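A Morning at Dokomard's Open Day

The line for coffee at Dokomard was longer than the line for the robots until ten o'clock, when the doors to the test rooms opened. The company makes cleaning and table-clearing robots for cafeterias, and once every July it lets the public in. This year it gave out 588 tickets.

Visitors went through in groups of 30. Ours was led by Tín Âu, an engineer who has spent four years on the arm the company calls Amin. She asked us to stay behind the yellow line and to keep our bags off the floor.

The Spill Test

The first room is tiled in white, like a cafeteria kitchen. The job is one any parent knows: a paper cup has gone over, some coffee has run out, and the robot has to stand the cup up and wipe the table. A folded purple cloth lies within reach. Amin gets no help once the run begins.

The cup is the hard part, Âu said. Paper gives when it is squeezed, and a cup on its side can roll. The arm comes in from above with its two fingers and has to choose where to close them.

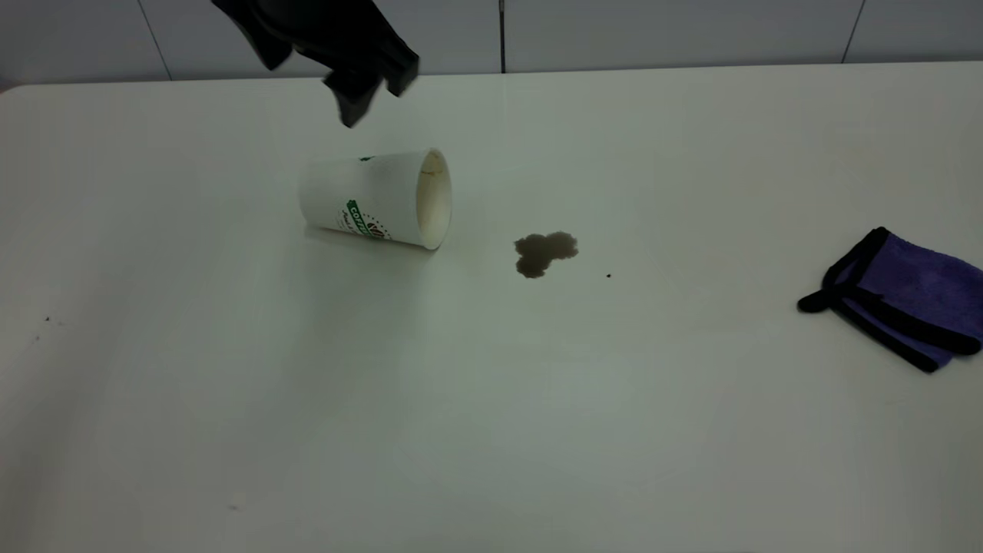
What the Buyers Want

Maxence Poulain runs food service for Stadance, which has 60 lunchrooms and is thinking about a trial. He watched three runs with his arms folded.

"I don't need it to be fast," he said. "I need it to work at two in the afternoon when the staff is on break."

Price came up more than once. Dokomard would not give a figure, and Poulain said he had not been offered one. He did ask who washes the cloths. For now, people do – the company is working on a bin the arm can drop them into.

The second room held Flastel, a floor unit that was parked for most of our visit with a dead battery. A technician took questions in its place, mainly from children.

Tours ran until four. The next open day is planned for the same month next year, and tickets are free.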